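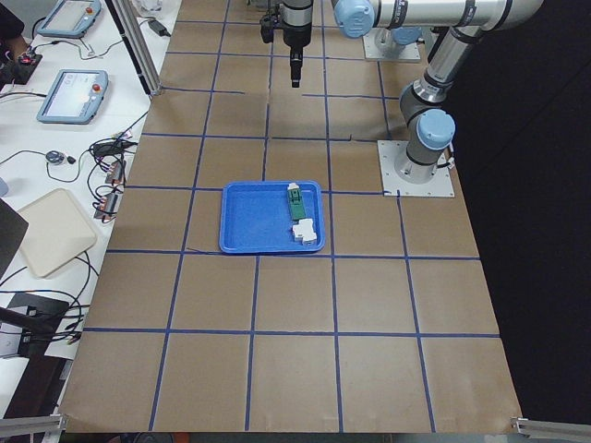 D. Sarpong

Have you ever lost something on a big messy table? I do it all the time. Last Thursday it was my eraser, and I looked everywhere (twice!) before I found it right beside my elbow. So let me tell you about one of my favorite ways to keep track of where things are. It's called a grid.

A grid is a bunch of straight lines going one way, with another bunch of straight lines going across them. Where the lines cross, you get boxes. You've seen loads of grids already: a checkerboard, graph paper, the tiles on a bathroom floor, maybe even a waffle!

The clever part comes when you give the boxes names. Put letters along one side and numbers along the other. Now every box has its own address, like a house does. If I say "your marble is in C4," you slide one finger along to C and the other up to 4, and the box where your fingers meet is C4. Easy, and way better than "it's over there, no, a bit left, no, the other left." 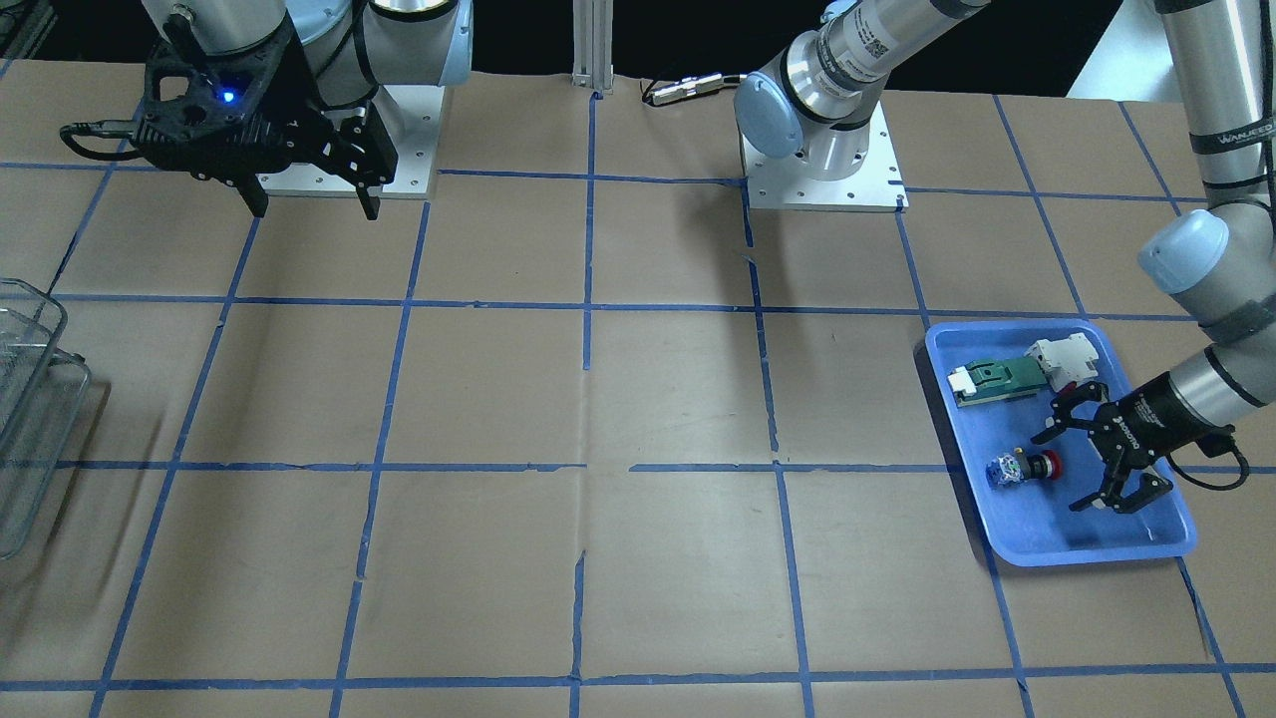

You can make a grid of your own on any table a grown-up says is okay. First cover the table with paper, so the tape sticks to the paper and leaves the furniture alone. Then put down your long lines going one way, and after that the ones that go across. Pick tape in a color that really shows up. Blue on brown paper is great, and you can spot every box from across the room. Don't worry if your lines come out a little wobbly or you have to overlap two pieces where one ran out. Look closely at the blue tape on this table and you'll find some torn and overlapping bits too, and the boxes still work fine as boxes.

If you'd like yours extra neat, check the corners. A square corner measures 90 degrees, and the corner of a book is a handy thing to test it with. Slide the book up to where two pieces of tape cross. Do the tape edges match the book edges? Then you've got a good one.
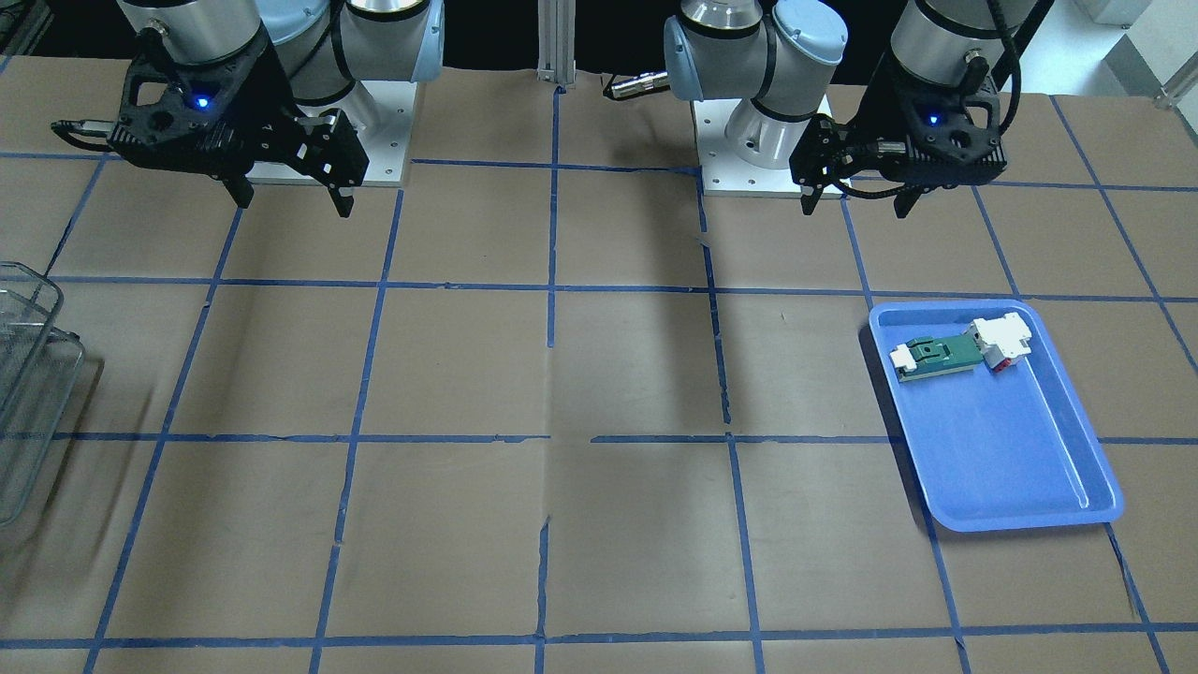
Once your corners look right, it's time to play. My favorite game is Treasure Town. I called my town Rarnow, but you can call yours whatever you like. One player draws a tiny secret copy of the grid and marks a treasure in one box. The other player gets nine guesses, calling out addresses like B2 or E5. After each guess the first player says "warmer" or "colder" until the treasure is found or the guesses run out. Then you swap. My own record is four guesses, and I'm pretty sure one of them was lucky.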